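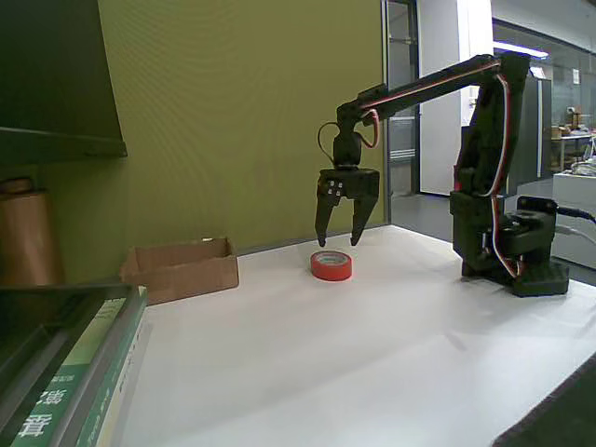

站长 发布于 11 月　分类：机械臂　标签：夹爪 舵机 控制板 抓取

两副夹爪换着用，两块控制板换着用：Ludard 与 Suksawat，Pokberg 原配板与 Flirnitside

上一篇写到把 Pokberg 这台舵机臂的腕部重新装了一遍，结尾说要对夹爪和控制板做一次像样的对比。这篇就是对比的记录。篇幅偏长，只关心结论的可以直接翻到“结果”和“目前的配置”两节，中间大部分是接线、标定和排错。

一、比的是什么

机械臂本体没有换，Pokberg 的臂，串联关节，全部由舵机驱动。变量有两个。

夹爪：一副是 Ludard 的两指夹爪，指尖是硬塑料，手指绕各自的轴转动，开合时指尖走弧线；另一副是 Suksawat 的两指平行夹爪，齿条传动，指面贴一层软垫，开合时指面保持平行。

控制板：一块是 Pokberg 随臂带的原配板，按帧接收角度指令，板上自己做插值；另一块是 Flirnitside 的通用舵机控制板，插值参数可以改，可以回读舵机电流。

两两组合，共 4 组，每组抓 100 次。任务固定：桌面上放一卷胶带，夹起来，移到旁边的纸盒上方，松开。胶带卷平放，每次位置由脚本随机给出，我照着打印出来的定位纸摆好再抽掉纸。纸盒不动。

没有用视觉定位，目标坐标直接由脚本给。这样做会让数字比实际使用时好看，但比的是夹爪和控制板，视觉误差掺进来之后很难拆开。带相机的对比以后另写。

成功的定义：胶带卷完整进盒，中途没有碰到桌面，也没有在夹爪里转动到需要我干预。落在盒沿上算失败，弹出来也算失败。夹住但提起时滑落的单独记一类，因为这一类最能说明指面的问题。

二、为什么选胶带卷

之前一直用木块测，木块太好抓了，四个面都是平的，夹歪一点会自己被推正，任何夹爪的成绩都接近满分，看不出区别。胶带卷有几个麻烦的地方：

外圈是圆柱面，平行指面与它只有两条线接触。手指位置偏离直径方向时，夹紧力会把它往外挤，表现为胶带卷突然从指间滑走。

中间是空的，也可以一指在内一指在外夹圈壁。这次规定只夹外圈，两种夹法混在一起没法统计。

外圈表面是胶带的背面，偏滑。新旧程度不同摩擦力差得很明显，所以全程只用同一卷，每组开始前用无尘布擦一遍。擦与不擦确实有差别，预实验时没擦，后半段掉得明显多，手上的油和桌上的灰都会沾上去。

它有一点弹性。硬指夹紧的时候外圈会微微变形，松开时存着的那点能量会让它往一侧跳。这一条影响的是放，不影响抓。

三、机械安装

Ludard 的夹爪装上去没有难度，掌部正面四颗螺丝，拆装都从正面进刀。唯一要注意的是螺丝长度，随包装附的长短两种混在一个袋子里，长的那种拧到底会顶到里面的齿轮，现象是夹爪能合不能开，或者开到一半发出规律的咔哒声。我第一次装就顶住了，断电后用手转输出轴发现有硬点，才想到去看螺丝。换短的就好。

Suksawat 的夹爪要转接板，它的安装孔距和 Pokberg 腕部舵机的法兰对不上。官方没有现成的转接件，我自己画了一块，打印件，第一版太薄，夹紧时能看到掌部相对腕部有轻微扭转。第二版加厚并在背面加了两条筋，扭转看不出来了，代价是夹爪整体往下挪了一截，工具坐标系要重新量。

量工具坐标系的办法比较土：夹爪合拢，让指尖去碰桌面上同一个针尖，腕部转几个不同的角度，每个角度都碰一次，记下关节角，最后解一个最小二乘。舵机回读的角度本身有死区，所以每个姿态都从同一个方向逼近，两边逼近得到的结果混着用会让残差变大。

重量方面，Suksawat 比 Ludard 重，手感差异很明显。手臂伸平的时候肩部舵机负担最大，换上 Suksawat 之后，同样的目标角度下末端会垂得更低。我在脚本里按水平伸出量加了一个线性补偿，对两副夹爪分别标定系数。严格讲应该按力矩算，但舵机的静差和力矩之间本来就不太线性，线性补偿之后剩下的误差已经小于胶带卷本身的容许偏差，就没有继续做。

四、线

这台臂的舵机线是沿着立柱和大臂往外走的，红白两色为主，到腕部留一段弧。弧留多长是个需要反复试的东西。留短了，腕部转到 90 度时会被线拽住，舵机到不了位，回读的角度停在目标之前，电流升上去下不来。留长了，线弧会垂到夹爪旁边，在靠近纸盒的那一侧容易勾到盒沿。

我现在的做法是在肘部用一根扎带固定，扎带不收死，线能在里面滑动。腕部那段弧往外侧拨，让它离开夹爪开合的平面。Suksawat 的夹爪自带线比较硬，弧形不听话，用一小段缠绕管把它跟腕部舵机的线并在一起才老实。

电源单独走，没有从控制板取。这件事值得单独写一句：用 Flirnitside 板的时候，如果舵机电源也从板上的端子过，肩部和夹爪同时出力的瞬间压降足以让板子复位。复位之后所有舵机失去力矩，手臂直接掉下来。我遇到过一次，当时夹爪下面是空桌面，只磕了一下指尖。之后改成电源直接进分线板，控制板只接信号和地。地一定要共，漏接的现象是舵机随机抖动，很像程序问题，我在程序里找了一个晚上。

五、控制板

Pokberg 原配板的协议很简单，一帧里包含各关节目标角度和一个运动时间，板子收到后在给定时间内做匀速插值。优点是上位机几乎什么都不用管，发一帧就行。缺点有两个：

第一，匀速插值意味着起停都有速度阶跃。空载时看不出什么，夹着东西停下来的时候末端会晃。晃动的幅度跟手臂伸出多少有关，伸得越远越明显。

第二，没有中途修改目标的概念。新的一帧到达时，板子会从当前插值点重新开始算，速度又是一个阶跃。如果上位机想自己做平滑轨迹，按固定周期连续下发小步，板子的处理又跟不上，周期太短会丢帧，而且丢帧没有任何提示。

Flirnitside 板的插值可以选梯形速度或者 S 形速度，加速度每轴可设。有发送缓冲，可以查询剩余条数。可以回读电流，这一项对夹爪最有用，后面会讲。它的问题是文档。寄存器表和实际固件对不上，夹爪那一路的电流寄存器地址在文档里写的是保留位，我是逐个地址读，同时用手去拦夹爪，看哪个数在变，才找到的。另外上位机示例代码里校验和少算了一个字节，照抄过去一帧都不会通。

延迟也量了。方法是从上位机发出指令那一刻起，到回读角度第一次发生变化为止。原配板的中位数是 143 毫秒，这个数字包含串口、板子处理和舵机死区。Flirnitside 板明显短，但我用的回读周期本身比较粗，再往下分不清是板子的延迟还是采样的间隔，所以不写具体数字。对这个任务来说延迟本身没有影响，反正是开环走点。要做视觉伺服的话，原配板的延迟会很难受。

六、夹紧的判断

原配板没有电流回读，夹爪只能按角度闭合。角度给小了夹不住，给大了舵机一直堵转，发热，时间长了会保护。折中的办法是给一个比接触角再多合一点的角度，靠舵机自己的位置误差产生夹持力。这个“多合一点”对硬指和软垫完全不同。

硬指夹爪对它很敏感，少一点就滑，多一点就堵转。软垫的余量大，垫子本身相当于一个弹簧，角度有偏差时力的变化比较缓。

Flirnitside 板上我写了一个很简单的逻辑：夹爪以慢速闭合，连续若干次回读电流都超过阈值就认为已经接触，然后再往里合一个固定的小角度，保持。阈值要避开启动电流，所以闭合的头一小段不判断。Ludard 夹爪的手指是转动的，接触时力臂随开度变化，同一个电流对应的指尖力并不一样，严格来说阈值应该是开度的函数。因为这次只抓一种物体，开度固定，用常数就够了。换物体的话这里要改。

长时间保持是另一个问题。舵机堵转保持的时候外壳升温很快，我在两次抓取之间加了一段张开静置的时间，每组做到一半停下来多歇一会儿。所有组都按同样的节奏，避免后做的组吃亏。

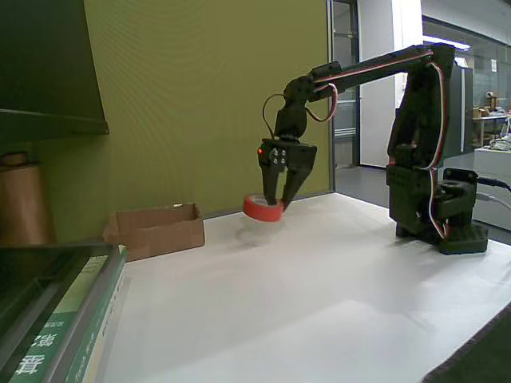
Ludard 夹爪夹住胶带卷，刚离开桌面的高度。

七、过程

每一次的动作序列都一样：移到目标正上方，张开，下降，闭合，提起，横移到纸盒上方，松开，回原位。下降和提起只动肩肘，保持夹爪朝下。腕部角度在移到目标上方时就定好，下降过程中不再改。

下降高度调了很久。太高，指尖只夹到胶带卷的上沿，硬指会把它夹得翘起来。太低，指尖碰桌，手臂被自己顶住，位置误差积在肘部，闭合的时候整个夹爪会往一侧偏。Ludard 的指尖走弧线，张开时比合拢时指尖位置高，也就是说闭合过程中指尖会往下走。如果按张开时的高度来定，合拢时就会擦桌。我把弧线高度差量出来，写进下降高度里，按“闭合到胶带卷外径时的开度”来算。Suksawat 没有这个问题，平行移动，高度不变。这是平行夹爪最省心的一点。

反过来，Ludard 的手指合拢时带一个向内向下的倾角，对圆柱外圈有一点兜住的作用。指尖稍微低于胶带卷的中线时尤其明显，提起来之后很少往下滑。Suksawat 的指面是竖直的，全靠摩擦。

横移阶段基本没有悬念，只要提起来没滑，横移过程中很少掉。掉的几次都发生在原配板的停止瞬间，手臂一晃，胶带卷从指间转出去。

松开的时候两副夹爪的表现差别最大。硬指张开很干脆，胶带卷直接落下。软垫有粘滞，尤其是擦完桌面和胶带之后的头几次，一侧先脱开，另一侧还粘着，胶带卷会被带着偏一下再落。纸盒不高，偏一点也能进，但如果盒子再小一号就会开始出问题。我试过在松开之前先停一小会儿，没有用；把张开速度调快反而好一些，两侧几乎同时脱开。

八、结果

按成功次数从高到低：

Suksawat 加 Flirnitside，最高。失败集中在松开阶段，提起时滑落的极少。

Ludard 加 Flirnitside，100 次里成功 90 次。失败以闭合时把胶带卷挤出去为主，其次是落在盒沿。

Suksawat 加原配板，比上面那组略低。失败以停止时晃掉为主。

Ludard 加原配板，最低，各类失败都有，其中提起时滑落占了一大半，对应的就是前面说的闭合角度敏感。

只给出第二组的具体数，原因如下：第二组是唯一一组从头到尾没有中断过的。其余几组或者中途松过螺丝，或者重新标定过零位，虽然都补做了，但补做的部分和前面的条件不能保证完全一致，我对排序有把握，对个位数没有把握。完整的重做等零位问题解决之后再说。

从这个排序能看出来的是，控制板的影响比我预想的大。换夹爪带来的改善，有一大部分用电流判断加平滑停止也能拿到。如果手上只有硬指夹爪，先换控制板比先换夹爪划算。这个结论只对圆柱外圈、只对桌面平放的情况成立，抓软的或者抓薄的东西肯定会不一样。

九、零位

上面提到的零位问题：Pokberg 的肩部舵机在断电再上电之后，零位有时会偏一个齿隙的量。偏的方向不固定，和断电时手臂停在哪一侧有关。停在重力把齿隙压向前方的姿态，上电后就偏前；停在立柱竖直附近的姿态，偏哪边看运气。

目前的规避办法是关机前先走到一个固定的收臂姿态，让齿隙每次都被压在同一边。上电后第一件事是去碰一次针尖，看偏差，超了就不开始。这一步做在脚本里，通过与否由我按键确认，没有自动化。

也试过在脚本里让每次到位都从同一侧逼近，也就是先越过目标再退回来。有效，但动作时间变长，而且在纸盒上方做这个动作时，越过的那一下有可能让线弧碰到盒沿，所以只在抓取侧用，放置侧不用。

十、几个没有写进正文的小问题

夹爪上的红色指示灯。Ludard 的灯在上电后常亮，通信正常与否都亮，不能拿来判断总线状态。我一开始以为灯亮就说明通信上了，为此多换了一根线。

螺丝防松。腕部的螺丝做完一组之后会松，尤其是硬指那副，频繁撞击的缘故。点了低强度的螺纹胶之后没有再松。塑料件附近用螺纹胶要当心，有的胶会让塑料开裂，先在废件上试。

桌面。白色台面比较滑，胶带卷被硬指单侧先碰到时会整体滑动，这在一定程度上帮了夹爪的忙，相当于自动对中。后来铺了一张防滑垫试了几次，单侧接触时胶带卷不动，手指被顶偏，成功率肉眼可见地下降。正式数据全部是在裸台面上做的。谁要是拿自己的数据来比，先看台面。

纸盒。空盒很轻，胶带卷落进去会把它往后推一点，次数多了位置就变了。盒底用双面胶固定在台面上，盖页事先去掉，省得挡路。

USB 线。原配板那根线的插头在手臂转到最右侧时会被底座压到，有过一次通信中断。换成弯头的线，或者限制底座的转角，二者选一。我选了限制转角，脚本里多一行。

日志。原配板没有时间戳，回读的数据都是上位机打的时间，和实际动作之间有一个不稳定的差。想对齐的话，可以在每次抓取开始时让夹爪快速开合一下，当作标记，在数据里很容易找到那个尖峰。

十一、目前的配置

日常用的是 Flirnitside 板配 Ludard 夹爪。Suksawat 的成绩更好，但转接板还要再改一版，而且它的重量让肩部舵机在伸平的时候一直发热，长时间跑我不太放心。等肩部换成大一号的舵机之后再换过去。

参数留个底，给以后的自己看：

速度曲线用 S 形，肩肘的加速度取默认值的一半，腕部不改。
夹爪闭合用慢速，张开用全速。
接触判断跳过启动段，连续超阈值才算，阈值取空载闭合电流最大值再加一档。
下降高度按闭合后的指尖高度算，不按张开的算。
抓取侧从同一方向逼近，放置侧不做。
关机前收臂，上电后碰针尖。

待办：转接板第三版，重量要减，筋可以留一条；夹爪阈值改成随开度变化的表；试一下在硬指上贴薄硅胶片，看能不能兼顾硬指的干脆和软垫的余量；零位改用外部限位开关。硅胶片已经裁好了，胶还没选定，普通双面胶在指尖这种面积上受剪切力撑不了多久。

脚本整理之后会放到下载页，电流寄存器的地址写在注释里，固件版本不同的话不保证一致，请自己先读一遍再写。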